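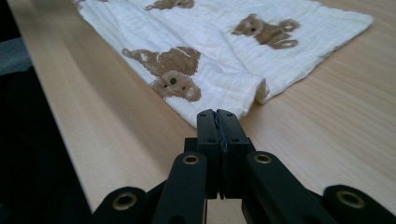 Cotton Muslin: Frequently Asked Questions

Cimutdale Textiles, Technical Support
Last revised January 2020

Answers on this page apply to all woven cotton muslin sold under the Cimutdale name, including finished wraps, cut squares and fabric supplied by the metre. Information for the Cluvus bamboo blend is given separately where it differs. Customers holding older stock should check the care label first, as the label takes precedence over this page.

GENERAL

What is muslin?

Muslin is a plain-weave cotton fabric. The warp and weft yarns cross one over, one under, at a low to moderate thread density. The open construction allows air and moisture to pass through readily and accounts for the low weight of the cloth. In Canada and the United States the word is also used for a heavier unbleached cotton sold for pattern drafting. We list that product as calico.

What is the difference between single and double muslin?

Single muslin is one layer of cloth. Double muslin, also sold as double gauze, is two layers woven at the same time and joined by small binding stitches at regular intervals. The binding points are visible on close inspection and should not be unpicked. We also stock a version with four layers for blankets. It takes considerably longer to dry than the others and should not be substituted in a pattern written for double gauze.

Why is the surface crinkled?

The yarns are held under tension on the loom and relax when the cloth is first wetted out. In double gauze the two layers relax by slightly different amounts, and the binding points hold the excess in place as a crinkle. Crinkle is a property of the fabric and will return after each wash even if the cloth has been ironed flat.

Is muslin the same as cheesecloth?

The weave is the same. Cheesecloth is graded by openness and is usually far looser. Our printed muslin is not sold for food use and should not be used to strain stock, curd or jelly. Unprinted, unfinished muslin for kitchen use is listed under Kitchen and Preserving.

What is the Cluvus blend?

Cluvus is our range woven from cotton and bamboo-derived viscose. It has more drape than all-cotton muslin and a slight sheen. It is weaker when wet and should be washed in a mesh bag. It is not suitable for chlorine bleach in any concentration.

WASHING AND DRYING

Do I need to wash new muslin before using it?

Yes. New cloth carries a small amount of residual size and loose surface dye. Wash finished articles once before use. Fabric by the metre should be washed and dried by the same method you intend to use for the finished item.

What temperature should I use?

Warm for white and undyed cloth, cool for printed cloth. A hot wash will not damage the cotton itself but will shorten the life of pigment prints. Where a hot wash is needed for hygiene, expect some loss of colour and wash the article separately.

How much will it shrink?

Unwashed cotton muslin may shrink by up to 20 per cent in area over the first few washes. Most of the change takes place in the first wash. Shrinkage is normally greater along the warp than across the weft, so a square cut from unwashed cloth is unlikely to stay square. Finished Cimutdale articles are cut with an allowance, and the dimensions printed on the packaging refer to the article after washing.

Can I use fabric softener?

We advise against it. Softeners deposit a coating on the fibre that reduces absorbency, and the effect builds up with repeated use. If a cloth has already been treated and no longer takes up water, run it through two warm washes with detergent at the normal dose and no other additive. A third wash may be needed for layered items.

Can I use bleach?

Oxygen-based bleach (sodium percarbonate) is acceptable on all cotton muslin, printed or plain. Dissolve it fully before adding the cloth. Chlorine bleach is acceptable on white unprinted cotton only, diluted as directed by the manufacturer, and should be rinsed out thoroughly. Do not combine the two.

Can muslin be tumble dried?

Yes, on low. Remove the load while very slightly damp and shake each piece out. Over-drying makes the cloth harsh and increases lint. Line drying in shade is preferable for printed articles. Prolonged direct sun will fade most colours, brown and navy prints more noticeably than pale ones.

My muslin has gone stiff. What has happened?

The usual causes are hard water, excess detergent and slow drying in still air. Reduce the detergent dose, add an extra rinse and improve air movement around the line or rack. For mineral build-up, a soak in a weak citric acid solution followed by a full rinse is generally effective. Stiffness from hard water may return and the soak can be repeated as required.

How do I remove milk and food stains?

Rinse in cold water as soon as practicable. Hot water sets protein stains. Apply an enzyme detergent, leave it to work, then wash as normal. For stains that have been through a dryer, soak overnight in dissolved oxygen bleach. Banana is difficult to remove once oxidised and may leave a permanent mark.

Is ironing required?

No. If a flat finish is wanted for cutting or sewing, use a medium-hot iron with steam and press in the direction of the warp. Do not drag the iron diagonally across the cloth.

SEWING AND FINISHING

Which needle and thread should I use?

A fine universal or microtex needle in good condition, with an all-purpose polyester thread or a fine cotton thread. A worn needle will pull yarns and leave a visible line across the weft. Change the needle at the start of each project.

How do I stop the edges fraying?

Plain-weave cotton frays at any cut edge. Suitable finishes are an overlocked edge, a narrow double-turned hem or a bound edge. Zigzag stitching alone is adequate for dust cloths and other light use. Pinking shears slow the fraying without stopping it. If a cloth is to be left raw, as for some craft uses, stitch a stay line inside the edge and allow the yarns outside it to work loose.

How do I cut it straight?

Snip the selvedge, pull out a single weft yarn and cut along the gap it leaves. With double gauze, pull the yarn from the upper layer and check that the lower layer has stayed aligned before cutting. Rulers and rotary cutters may be used on pressed cloth, though the pieces will contract slightly as the crinkle recovers.

Why does my hem look wavy?

The edge has been stretched under the presser foot. Reduce the foot pressure, lengthen the stitch slightly and avoid pulling the cloth from behind. Steaming will correct mild cases. A walking foot is helpful for the layered fabrics.

PRINTS, BATCHES AND COLOUR

How are the prints applied?

Printed muslins are produced by pigment or reactive printing. Pigment sits on the surface of the yarn and can be felt as a slight firmness when new. Reactive dye bonds with the fibre and has no effect on handle. The method is stated on each product listing.

Why is the back of the cloth paler than the front?

Most prints are single-sided. Some colour passes through the open weave and appears on the reverse as a fainter version of the design. On double gauze the reverse layer may show very little. Neither condition is treated as a fault.

Can I order more from the same batch?

Only while that batch is in the warehouse. Quote the batch code on the end of the roll or on the inner care label. Codes beginning with 17 were woven on the older Kawaguchi loom line, which has been retired, and cannot be matched. Current production has a slightly firmer selvedge.

The design is not square to the edge. Is it faulty?

Some skew is inherent in a light open-weave fabric. Minor skew can often be corrected by damping the cloth and pulling gently on the opposite diagonal, then drying flat. If the skew remains obvious after washing, contact us before cutting. Cut lengths cannot be assessed.

ORDERING AND RETURNS

What is the minimum order?

Retail customers may order any whole metre. Trade pricing applies to full rolls. Custom printing starts at 1000 metres per design and colourway, and a strike-off must be approved in writing before production begins.

Where are orders dispatched from?

Finished goods and cut lengths are dispatched from the Skomadlow warehouse. Full rolls may be sent direct from the mill store, so a mixed order can arrive in separate deliveries under separate tracking numbers.

Do you send samples?

Yes. Swatches are supplied unwashed and are adequate for assessing colour and weight. They are too small for a reliable shrinkage test. Order a single metre for that purpose.

What can be returned?

Unwashed, uncut goods in original packaging. Articles with a weaving or printing fault may be returned at any stage, provided the fault was not visible before cutting. Include the order number and the batch code. Isolated slubs, small thickened places in the yarn and loose thread ends at the selvedge are normal features of cotton cloth and are excluded.

How should muslin be stored?

Clean, fully dry and out of direct light. Cotton or paper wrapping is preferable to sealed plastic for long storage. Refold along different lines occasionally to prevent permanent creasing. Questions not covered above can be sent through the technical enquiry form, with the product code in the subject field.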